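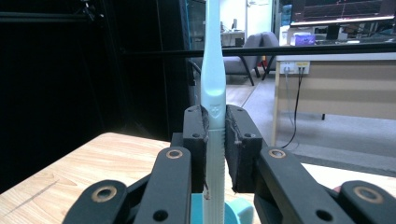

How a Gripper Is Looked After

A gripper is the part of a robot, or of a robot tool, that holds things. It does the job your finger and thumb do when you pick up a pencil. This page explains how one kind of gripper is put together, how it wears, and how it is checked and repaired. The gripper is the two-finger type used at the Lambrakis workshop, where it is called the Pako.

The main parts

The Pako has two fingers. Each finger ends in a pad. The pad is the only part that should touch the object being held.

Behind the pads are the links. A link is a stiff bar with a hole at each end. When several links are joined with pins, they make a linkage. A linkage carries movement from one place to another. Scissors are a very simple linkage: you move the handles, and the blades move too.

At each joint there is a bushing. A bushing is a short metal tube that fits inside the hole in a link. The pin goes through the tube. Brass is often used for bushings. It is softer than steel, so when a steel pin turns inside a brass tube, the brass wears first. A worn bushing can be pushed out and a new one pushed in. The link itself can be kept.

Pads, links, pins and bushings are sold as separate spare parts. The bag of spares for one Pako holds 29 pieces.

How the gripper closes

When the gripper is told to close, the links swing and the two pads move toward each other. They stop when they meet the object. The pads then press on it from both sides.

Pressing is only half of holding. The other half is friction. Friction is the force that makes it hard for two surfaces to slide past each other. Rub your hands together and you can feel it. If the pads press hard enough and the friction is high enough, the object stays where it is.

A toothbrush handle is a useful thing to practice on. It is narrow, it is easy to knock over, and it may be smooth in one part and ridged in another. Ridges give a hand something to grip. They can help a gripper too, but only if the pad sits flat against them.

What wears out

Pads wear first. They touch every object, and their edges rub. Some pads have fabric or fiber on them, and after many grips the threads start to fray. A few short threads do no harm. Long threads can get between the pad and the object, or be pulled into a joint.

Bushings wear more slowly. As the hole gets bigger, the pin has room to move. This extra movement is called play. A gripper with too much play does not close in quite the same place each time. You can find play on a bicycle by holding the front wheel and gently rocking it from side to side. If it clicks, there is play in the bearings.

Screws do not wear much, but they can work loose. Each time a machine moves, it shakes a little, and the shaking can turn a screw by a very small amount.

The weekly check

The Pako is checked once a week, on Sunday, when no work is planned for it. The check has 6 steps and is done by a trained adult.

1. Turn off the power and unplug the cable. Fingers must never go near a linkage that could move.

2. Look at both pads. Trim loose threads with small scissors. Do not pull them, as a pulled thread can bring more with it.

3. Wipe the pads with a cloth that does not shed lint. The workshop uses a cloth called Skinell. Dust and grease make friction lower.

4. Hold each finger and rock it gently. Feel for play at every joint.

5. Try each screw with the right screwdriver. It should not turn easily.

6. Plug the cable back in, stand clear, and open and close the gripper with nothing in it. Listen for scraping or clicking.

Changing a pad

A pad is changed when its surface is worn through or when it no longer sits flat. Each pad on the Pako is held by two screws.

The old pad is taken off, and the place where it sat is wiped clean. Even a small crumb of dirt will make the new pad sit at an angle. The new pad is put in place and both screws are started by hand, a few turns each. Then they are tightened a little at a time, first one and then the other. If one screw is tightened all the way before the other, the pad may tilt.

Both pads are changed on the same day. A new pad is thicker than an old one, and with one of each the gripper would close slightly off center.

Setting it up again

After new pads go on, the gripper has to learn where "closed" is. This is called calibration. A computer program named Zaneo does it. The fingers close slowly on nothing until the pads meet, and the program stores that position as zero. Then they open as far as they can, and the program measures the gap. With new pads the widest gap on the Pako is 83 millimeters, a little less than the width of a grown-up's hand.

Last comes a grip test. A test object is stood in a holder so that it cannot roll away. The gripper closes on it, lifts it, and puts it back. This is done 4 times. If the object slips once, the pads are cleaned and the test starts over.

Words used on this page

Bushing: a short tube that lines a hole so that a pin can turn in it.

Calibration: teaching a machine where its positions are.

Friction: the force that makes sliding difficult.

Link: a stiff bar in a linkage.

Play: unwanted loose movement in a joint.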